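Tsehay Alemayehu spent the spring comparing wrist camera lenses and finger geometries for Jinex, all of it in simulation. She runs the bench from Jostton and publishes her results in October.

The arm never changes. "We swap the gripper model and the camera, and we leave the controller alone," she says. "If you change two things, you have learned nothing about either."

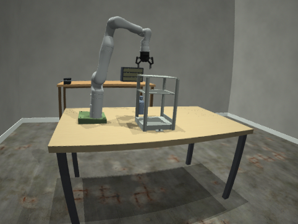

Simulated bench, room view: gripper open above the rack.

The first lens, listed in her notes as Condori, had a narrow view. It lost the fingertips in 18 of 806 runs. The wide replacement kept both tips in view at the cost of heavy distortion near the rim. 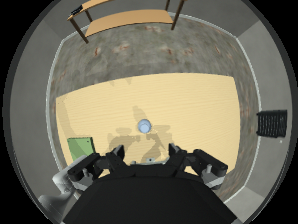 "The distortion can be calibrated out," Alemayehu says. "Missing pixels can't." Her calibration takes 20 poses per lens. She tried four and found the error at the rim too large to use.

Finger width was harder to settle. The Womeo controller assumes parallel motion, and linkage fingers swing through an arc as they close. She now corrects for height at each step.

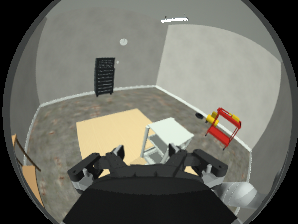
Wide wrist view, fingers apart, with the pale cart ahead.

Contact friction is next on her list.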